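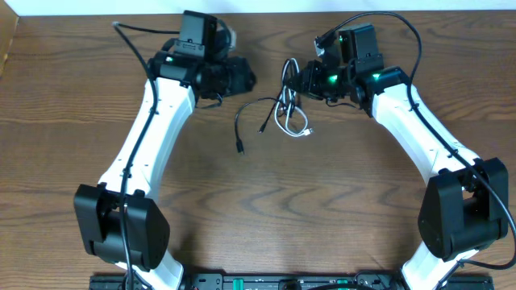

Untangling the cord drawer

Every house has one drawer where cords go to breed. Ours was under the phone, and by July it would no longer shut. These are the tips I've collected from readers and from my own bad afternoons.

Work on a bare tabletop. A kitchen table is fine, and wood grain is kinder than carpet, where a thin black cord can hide for years. Clear off the mail first.

Take one small tangle at a time. Tipping the whole drawer out feels brave for 10 minutes and then you want a sandwich.

Don't pull. Find the middle of the bundle and loosen it outward, the way you would a necklace chain. Pulling on the ends only makes a knot you can be proud of.

Start with the thickest cable. It's the bully of the group, and once it leaves, the thin ones tend to let go of each other.

Coil in loose loops as wide as your hand. Wrapping tightly around the plug looks very tidy and bends the cord hard right where it likes to break. Treasa Moriarty wrote in to defend her tight wrapping. She has also replaced three chargers.

Fasten each coil with a strip of cloth, a bread tag or a twist tie. Rubber bands dry out and glue themselves to everything.

Label before you put it away. Masking tape folded into a flag will do. Write what it belongs to, and please don't write "cord."

If you can't name the device, put the cord in an envelope with the month on it. Twelve months later, drop it off at electronics recycling. You will need it the following morning, but you would have needed it then anyway, and you'd never have found it in that drawer.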